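Woddale Library Reading Passport: Progress Report to the Delacroix Fund
Prepared by Ansel Sorensen, program manager

Summary

The Reading Passport is now running at both branches, Woddale and Milldale. The fund's grant paid for the printed booklets, the stamps and pads, the prize books and part-time hours for the person who visits the schools. We started at Woddale at the beginning of summer and opened at Milldale in August. Spending is within the approved budget. One item, the Spanish booklet, is behind schedule and is covered below.

How the program works now

A child picks up a booklet at the desk and gets a page stamped for each book finished. Six stamps earn a paperback to keep. We had planned on ten stamps in the proposal, but desk staff at Woddale told us early on that younger children were giving up around the middle of the booklet, so we cut the number before the second printing. Older children can go on to a second booklet with no limit on how many they complete.

We do not check whether a book has really been read. Staff ask one question about it, usually which part the child liked, and then stamp the page. A few parents asked for something stricter. We have left it as it is.

Booklets and sign-ups

We printed 800 booklets in the first run. Of these, 500 went to Woddale and the rest were held for Milldale. Woddale used up its share sooner than planned and borrowed from the Milldale boxes for the last part of the summer. The second run has been ordered from the same printer at the same price. The paper is slightly heavier, as the first covers tore at the fold when they were carried in backpacks.

Sign-ups at Milldale have been slower. The branch has shorter hours and is not on the way home from the elementary school. We moved the stamping desk from the back office to the front counter, where families pass it on the way in, and the branch staff say more people are asking about it.

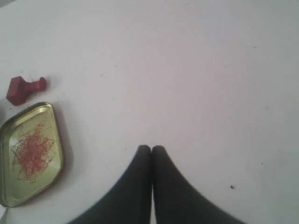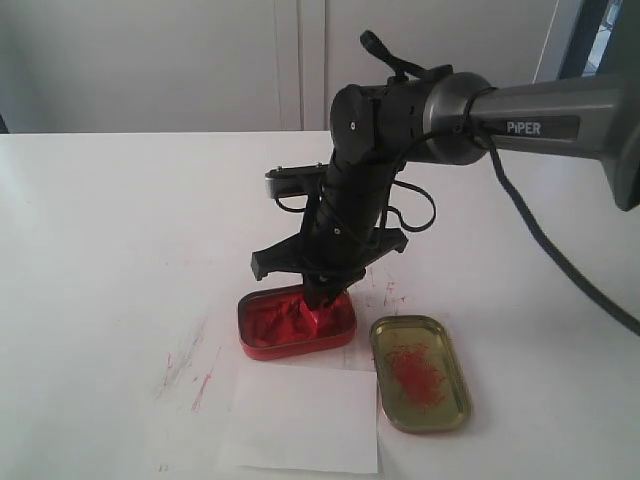
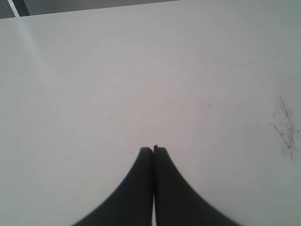

School visits

Visits were made to every second and third grade class that asked for one. Each visit lasts one class period. The visitor reads a chapter aloud, hands out library card forms and explains the booklet. Teachers have been good about collecting the forms, and most come back within a couple of weeks. The forms that do not come back are nearly always missing a parent's signature, so we have moved the signature line to the top of the page and printed it in bold.

The Skullow after-school club asked to be included, though it was not in the original plan. We agreed to leave a box of booklets there and to have the club leader do the stamping. This cost nothing extra apart from one ink pad. The club's children collect their prize books at whichever branch they use.

Spanish booklet

The Spanish version was due before summer ended. The first translation was too formal for young readers, and we asked for a second one. It has now come in and two of our bilingual staff are reading it. We expect to send it to the printer once they have finished. The money set aside for it has not been spent, and we ask the fund to let us carry it into the next period.

Budget

Printing came in slightly under the estimate. Prize books cost more than planned because of the change from ten stamps to six, and we covered the difference with the printing savings and a small transfer from the library's own supply line. School visit hours are on track. Mileage has been low, as most of the schools are close to one branch or the other.

Next period

We will distribute the second run of booklets, finish and print the Spanish version, and keep Milldale's stamping desk at the front counter through winter. We would also like to add a short list of suggested books to the back page, which is blank at present. The children's librarians at the two branches are putting the list together and have not agreed on it yet.

We have one request besides the carryover. The grant agreement limits prize books to paperbacks, and several of the titles younger children ask for come only as board books or hardcovers. We would like permission to buy these where the price is close to that of a paperback. A list of titles can be sent if the fund wishes to see it first.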